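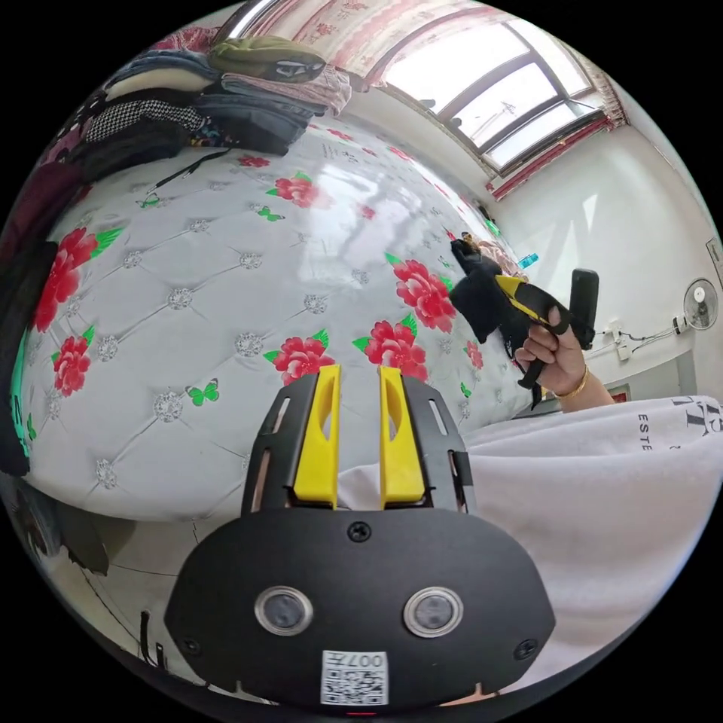

Trornia T2 Hand-Held Teaching Grippers

Sold in pairs or singly. Designed in Canada, supported from our workshop in Mornent.

The T2 is a hand-held gripper for showing a robot a task by hand. The operator holds one in each hand and does the job the way it is normally done: folding a shirt, clearing a counter, putting shoes on a rack. The gripper records its own movement, the opening of the fingers and the view from the wrist. No robot has to be in the room. The recordings are used later to train an arm fitted with the matching Trornia end fitting.

Most of our customers work on household tasks, and most of those start with laundry. Cloth is hard to simulate and awkward to teach by joystick, and people already know how to handle it. A bedroom, a pile of clothes and a pair of grippers is enough to begin.

What is in the box

Two T2 grippers (one for single orders)
Two sets of yellow fingers, fitted, and one spare set
Two charging cables, 2 m
One calibration card
Hex key for the finger screws
Printed quick-start sheet
Licence code for Bona recording software, one workstation

The carrying case is sold separately. The Darwish receiver is also separate and is needed only for live remote control, described further down.

Specifications

Weight, each gripper: 620 g with fingers
Maximum finger opening: 83 mm
Recording time per charge: 105 minutes
Charging time from flat: 2 hours
Internal storage: 256 GB
Finger colour: yellow (grey to order, allow 16 working days)
Operating temperature: 5 to 40 °C
Warranty: 13 months from delivery

Using the gripper

Hold the handle in a full grip with the index finger on the trigger. The fingers close as the trigger is squeezed and spring back when it is let go. There is no motor in the hand-held unit, so what you feel through the trigger is the cloth or the object itself.

Before each session, show the calibration card to both grippers and wait for the tone. Start each demonstration with the hands apart and the fingers fully open, and finish the same way. The software uses these two poses to cut a long recording into separate demonstrations, so operators do not have to put the grippers down between garments.

Work at an ordinary pace. New operators tend to move slowly and stop before every grasp, and the pauses are learned along with everything else. Our own trainers have people fold a few items with bare hands first, then pick up the grippers and repeat the same folds.

For cloth, pinch an edge or a corner with the tips of the fingers. Thin tea towels and T-shirts can be picked up from a single layer. Jeans and heavy towels are easier if the free gripper holds the far side down. If a garment slips out, pick it up again and carry on. Recoveries are useful and should be left in the recording.

Choosing a work area

A table, a bed or a clean floor will do. The tracking needs some texture to follow, so a patterned bedspread generally works better than a plain white sheet. Shiny covers can be used, but strong glare from a window will reduce tracking quality. If the software shows the amber warning, draw the curtain partway or move to the other side of the bed. Fans should be off while light fabrics are being folded.

Keep sleeves and loose jewellery clear of the finger slots. A close-fitting bangle or a watch is fine.

Live remote control

With the Darwish receiver connected to a pair of arms, the same grippers can drive the robot directly. The arms copy the position of the operator's hands and the fingers copy the trigger. This is the better choice where the robot's reach matters, such as loading a front-opening washer, and for correcting a trained robot when it gets stuck partway through a task. The operator can take over, finish the fold and hand control back, and the correction is saved as a new demonstration.

Remote control is slower than working by hand. Teams usually collect the bulk of their demonstrations without the robot and keep the receiver for corrections and for checking that a task is within the arms' reach.

A person must be within reach of the emergency stop whenever the arms are live. The receiver will not start without a stop button plugged in.

Software

Bona runs on Windows and Linux. It copies recordings from the grippers, pairs left and right by their internal clocks and marks any section where tracking was lost. Demonstrations can be trimmed, labelled and exported. Extra workstation licences are available by the year.

Recordings stay on your own machines unless you choose to upload them. If you are recording in someone's home, get their written consent first – a sample form is included with the software and can be edited.

Care and spare parts

Wipe the lenses with a dry microfibre cloth before each session. Lint collects quickly when working with towels. The fingers are a wearing part and can be changed in a few minutes with the hex key. Recalibrate after any finger change.

Spare fingers, cables, calibration cards and triggers are kept in stock. Batteries are replaced at the workshop – please do not open the body.

Ordering

The next batch ships in March. Schools and research labs may order on account. Loan pairs are available for two weeks, with freight paid by the borrower, and the loan fee is taken off the price if you go on to buy.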